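4. Cleaning and Surface Condition

The second part of the project covered the shared kitchen at Hutstead. Our task was to record the condition of the counter before any cleaner was applied and to choose a method that would not dull the finish. Isauro Cortés handled the log sheets, and Eliseo Manríquez wrote the cleaning procedure. The room was entered in the building list as unit 137. 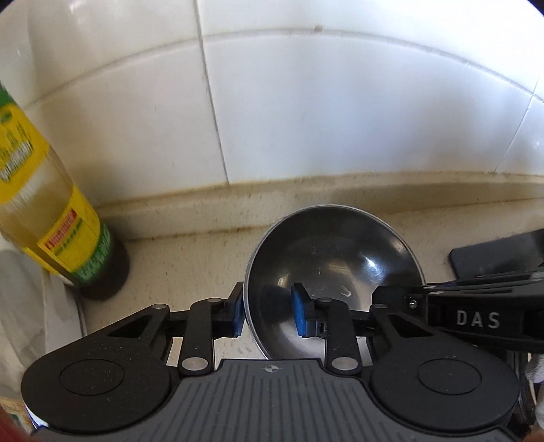 Hutstead, May 3, 2019

The counter is cream-beige with small dark flecks. Staining is concentrated on the raised ledge below the wall tiles, which shows brownish streaks and small drip marks. A yellow-brown line of grime follows the top of the ledge where it meets the tile. A second line, rusty orange-brown, follows the seam between ledge and counter, between the bottle and the dark metallic bowl. The large glossy tiles were given a lower priority than the two seams.

The procedure has three stages: clear the counter, wash with warm water and dish soap, then treat the seams with baking soda paste and a soft brush. Abrasive pads were ruled out on account of the finish. Paste is left on the seam for the period given in Table 2 and wiped off with a damp cloth.

Stain color alone does not identify the source. The orange-brown line may come from metal or from food, and we did not test for either. Seam condition should be checked again in June.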